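Ledus hand-held gripper, two weeks of store and tabletop recording

Reviewed in January, firmware as shipped. Bought at list price through Tuvden, no contact with the maker before or during.

The Ledus is a hand-held parallel gripper with a wide-angle camera, sold for recording pick-and-place demonstrations without an arm attached. You squeeze, the jaw closes, and the camera logs video while the encoder logs jaw width. The output is meant to feed a policy that later runs on a real arm fitted with the same jaw. Ours was bought to replace two older units that had worn out at the trigger.

Construction. The body is yellow over a black bracket, with gray slotted pieces on either side. The screws on the top of the bracket are exposed, so the bracket can be reached without taking off any covers. I checked them for torque after every session and had to retighten one, once. The trigger has a short take-up and then a linear pull. Opening at full release is 109 mm by caliper. Jaw play at the fingertips was small when new and had not changed by the end of the second week.

Weight is acceptable for the first hour. After that the wrist notices that the mass sits forward of the grip. Ridgeway, the cheaper competitor, puts its battery in the handle and is easier to hold for a long session, but its jaw flexes under load and its width readings drift. 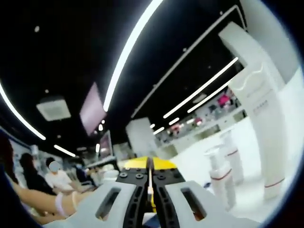
The lens is a full fisheye. Field of view is generous enough that an object stays in view through nearly the whole approach, and the far parts of a room remain available for tracking. The cost is resolution in the middle distance. Small print on a display panel a few meters off is not recoverable, so do not plan on reading labels from this footage unless the gripper is brought close. Exposure handling is average. A black ceiling with bright LED strips pushes the metering around when the wrist tilts up, and it needs a second or so to settle. Locking exposure before each take fixes this. The setting is three menus down and resets at power-off, a poor decision.

Tracking was the part I expected to fail. Plain black ceilings and glossy white floors offer few features, and the Ridgeway lost position regularly under those conditions. The Ledus lost it far less. Over the test period we recorded 2487 takes and discarded around 100 for tracking faults. Most of the discards were fast wrist rotations by new operators. A slower first second in each take would have saved a good part of them.

Sunlight coming through windows onto the floor is handled better than strip lighting. The bright patches on the floor keep the shadows of the window frames visible.

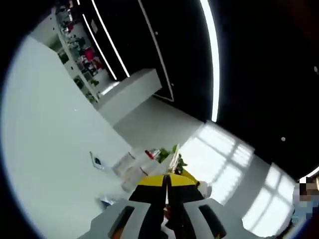
Clear plastic is the usual test for this class of tool and the results were mixed. The jaw holds thin-walled containers well at light trigger pressure, but width alone does not say whether the wall has started to buckle, and there is no force channel. If your task list is mostly transparent packaging, budget for a separate sensor. Crumpled bags are worse. The narrow fingertips can pinch a fold, but repeatability between operators was low. Small rigid items gave no trouble.

Software. The desktop application, Plamombridge, imports a session over USB, aligns video with jaw width and exports in two formats. Alignment was correct on every session I spot-checked. Import is slow and cannot be queued. The annotation view crashes if the window is resized during playback. There is a command-line importer that is faster and better documented, and I stopped using the graphical one by the first Wednesday.

Spares. Fingertips are sold in pairs, trigger springs singly. The charging cable has a proprietary end and costs more than it should. Order a second one with the unit.

Rating: 4 out of 5. One point off for the missing force channel and the exposure reset.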